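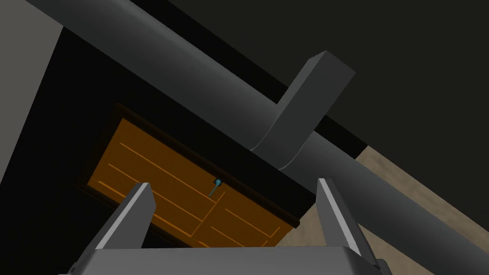
About Trurero Golf

Who we are, where we play, how to find us

Trurero is a small golf school and practice course on the edge of Prurkedholm. We teach people to play, we help people who already play get out of bad habits, and in the season we run a few friendly tournaments. Public, no membership needed. Walk in, rent a bag, hit some balls.

Opened as a driving range and nothing else. Mats, a shed, a bucket machine that ate quarters. The short course came later, when we got the lease on the field behind the range, and the teaching side grew out of people leaning over the divider asking what they were doing wrong. Still happens. Still happy to look at your grip for free if it's quiet.

The course

6 holes, all par 3 except the fourth, which is a short par 4 with a ditch in an annoying place. Longest hole is 265 yards, that's the fourth again. You can get round in well under two hours even behind a family group, and most people go round twice. Second loop is half price, ask at the desk, the website doesn't do it yet.

Greens are on the small side and slope more than they look. Number two runs toward the road whatever your eyes say. The greens get cut early so if you tee off first thing you may have to wait for the mower to clear. Please do wait. Don't hit over it.

Tees are yellow and blue. Blue is forward. Anybody can play blue, we don't care, play where it's fun.

The range

31 bays, half of them covered, lights on until close. Mats were replaced last year after a lot of complaints (fair ones). Grass tees open when the ground is dry enough, usually from late spring, and then they move every few days so look for the ropes. Range balls are range balls. Please leave them here, we can spot them on the course.

There's a chipping green next to the parking lot and a practice bunker behind it. Rake it. The rakes are right there. 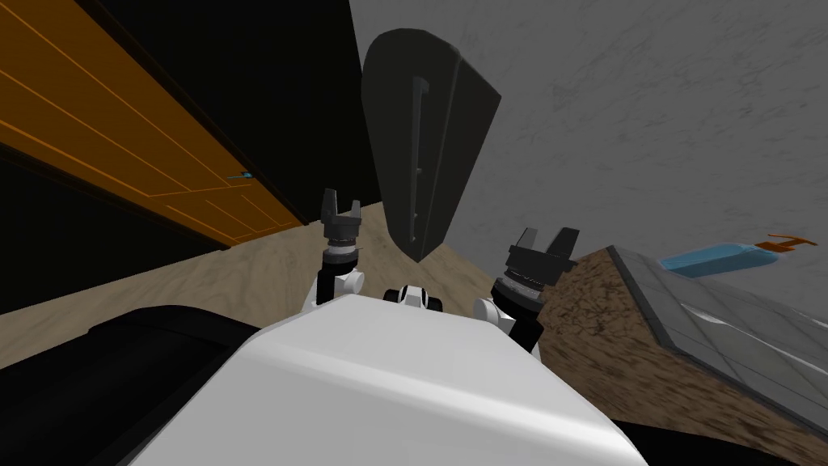 Lessons are mostly one on one, half an hour or a full hour. Half an hour is enough for most people, you get tired and stop listening after that. We film a couple of swings, talk about one thing to change, maybe two, and send you home with something to practice. No big rebuild of your swing unless you ask for it.

Beginner groups start every month through the season. You dont need clubs, you don't need golf shoes, sneakers are fine. First class is putting and chipping only and some people are dissapointed by that, but stick with it, full swings come in the second class. At the end we take the group out on the course together and somebody nearly always makes a par.

Juniors from age seven. Shorter classes, smaller clubs, more games. Parents can sit on the bench by the chipping green or go hit a bucket, your choice.

Our tournaments

The Batista Shield is the old one. Pairs, best ball, two loops of the course, played in July. Handicaps used if you have one, and if you don't we give you one on the day and argue about it after. Food at the end. Pairs sign up together, but if you're missing a partner put your name on the sheet and we'll match you.

Pukitz Night is the other one, glow balls and a shotgun start after dark, hugely popular and sells out, so sign up early. Bring bug spray. Bring a light for the walk between three and four as well, there are roots on that path.

Sign-up for both opens Friday, March 24, 2023, at the desk and by phone. No online sign-up this year, sorry, we had trouble with double bookings and it wasn't fun for anyone.

How we like to do things

Dress code: wear clothes. Jeans ok. Metal spikes not ok on the greens.

Dogs welcome on a leash, not on the putting surfaces.

Slow groups let faster groups through. Fast groups, be nice about it.

Fix your pitch mark and one more.

Carts: we have 2, kept for people who have trouble walking. Call ahead and we'll hold one for you. Push carts are at the desk, free with a round.
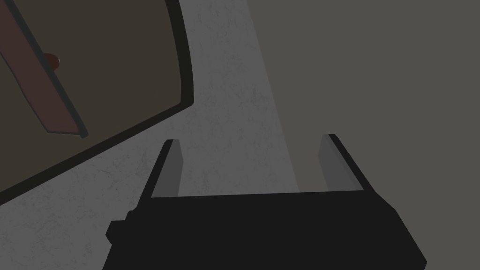

Finding us

Take the main road out of Prurkedholm toward the reservoir and turn at the garden center. Gate is on the left just after the bend, easy to miss, the sign is behind a tree. If you get to the bridge you've gone too far. Parking is free. Overflow parking is on the grass on tournament days, not when it's been raining.

The bus stops at the garden center and it's a ten minute walk from there with a bag on your back. Sidewalk most of the way.

Hours

Range opens at 8, every day except bad ice. Course opens at 8 too, last start an hour and a half before dark. Shorter hours in winter, call first. Coffee is on whenever the desk is open, sandwiches weekends only.

Gift cards at the desk, any amount, good for lessons, balls and rounds. Not for food.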